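Home Forum > Bedrooms > Making a spare room feel like a hotel room

Started by tansy_lane
May 30, 2020

Right, I've caught the bug. We've got a spare room that has been a dumping ground since we moved in, and I've finally cleared it down to the skirting boards! I want it to feel like walking into a decent hotel: big white bed, a proper bedside lamp, somewhere to sit that isn't the bed, and no clutter at all. Budget is £700 all in, which has to cover the bed base because the old one squeaks like mad.

What would you spend on first? And is white bedding madness with a beige carpet and a dog?

----

Re: Making a spare room feel like a hotel room
pegandpillow

Not madness at all, white is the easiest colour to look after. You can wash the lot on hot and it never stops matching! I've had white on both our beds for years and I still get a little thrill when it goes back on clean. Spend on pillows first. Two firm and two soft per bed, and let your guests fight it out.

----

Re: Making a spare room feel like a hotel room
Darmawan Jugah

Disagree on pillows first, sorry Peg. Base and mattress, always. I bought the Frandsen base in January, the upholstered one in dark grey, and it has changed the whole room. Fabric bases don't bark your shins and they make white sheets look twice as white. It took me 40 minutes to put together, including a tea break and one leg on backwards.

----

Re: Making a spare room feel like a hotel room
moth_and_rust

Fabric base with a dog? You'll be hoovering the bed as well as the floor. Wood every time for me.

----

Re: Making a spare room feel like a hotel room
Darmawan Jugah

We have a spaniel! A quick go with the brush attachment and it's fine. I'd do it all again tomorrow.

----

Re: Making a spare room feel like a hotel room
tansy_lane

Ooh, I do like the idea of a dark base. The bedside tables I've been eyeing are the Skaltadon ones with one drawer and a shelf below. Has anyone got them? I can't decide if an open shelf looks smart or if it just fills up with old magazines and cough sweets.

----

Re: Making a spare room feel like a hotel room
pegandpillow

It fills up. But in a guest room that's lovely, because guests need somewhere to put their book and their glasses. Leave it bare and let them have it. Same with the drawer. I once stayed with friends and every drawer in the room was stuffed with their winter jumpers, so I lived out of my bag all week.

----

Re: Making a spare room feel like a hotel room
cobbler18

Please think about sockets before you buy anything!! The best hotel rooms have one right by the bed, and it makes more difference than any cushion. If you can't have one put in, run a decent extension lead behind the bedside table and leave a charging cable out on top. My sister-in-law still talks about mine.

And get a bin. A proper one, in reach of the bed, with a liner in it. So many spare rooms have no bin and you end up carrying tissues about in your pocket.

----

Re: Making a spare room feel like a hotel room
moth_and_rust

Yes to the bin, but not with a bag hanging over the sides, it spoils the look. Tuck it in or go without.

----

Re: Making a spare room feel like a hotel room
cobbler18

You go without, you wash the bin. I know which I prefer! 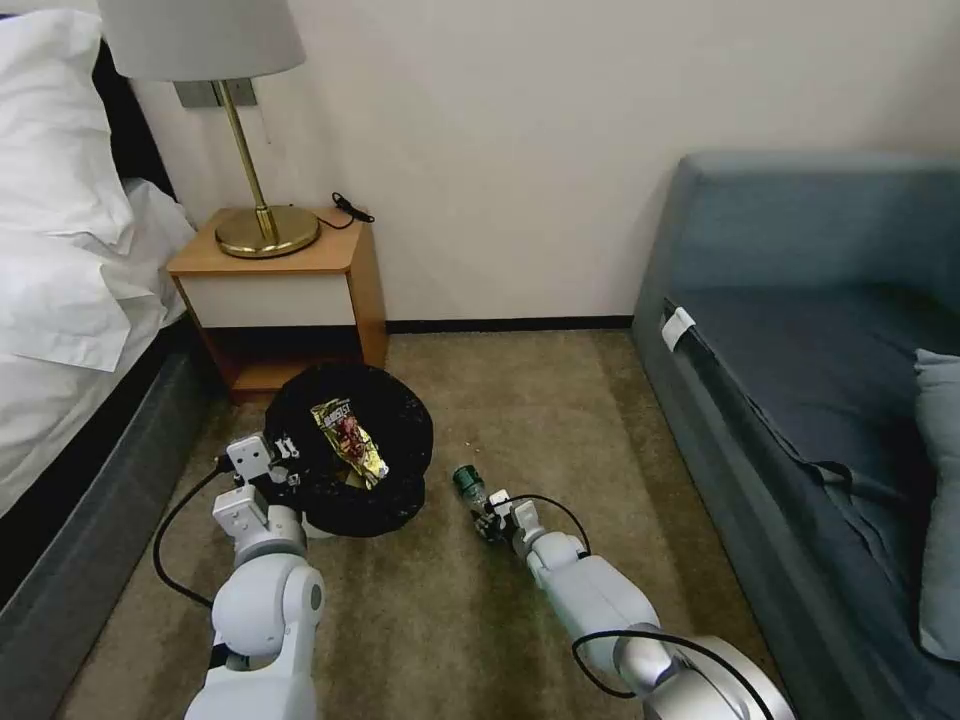

White bedding, dark base, brass lamp, and yes, a bag folded over the bin.

----

Re: Making a spare room feel like a hotel room
tansy_lane

Oh, that lamp! I'd been looking at a black Omero one but brass with a white shade is so much warmer, especially next to that honey-coloured wood. And the blue-grey sofa works beautifully with the beige carpet. I was about to order cream and I've just taken it out of the basket.

----

Re: Making a spare room feel like a hotel room
pegandpillow

Look at those pillows, though. I rest my case.

----

Re: Making a spare room feel like a hotel room
moth_and_rust

I'll give you the lamp. I'd still tuck the bag in. And that carpet has a few darker marks on it, so with a dog I'd go a shade deeper than beige, or put a rug down by the bed.

----

Re: Making a spare room feel like a hotel room
Darmawan Jugah

Dark base! White bed! Very happy with this. Tansy, if you're after a small sofa, Surkov do a two-seater that goes up a narrow staircase with the feet off. Measure the turn at the top first.

----

Re: Making a spare room feel like a hotel room
tansy_lane

Measuring the stairs tonight. Does anyone know if the feet unscrew by hand or do I need an Allen key?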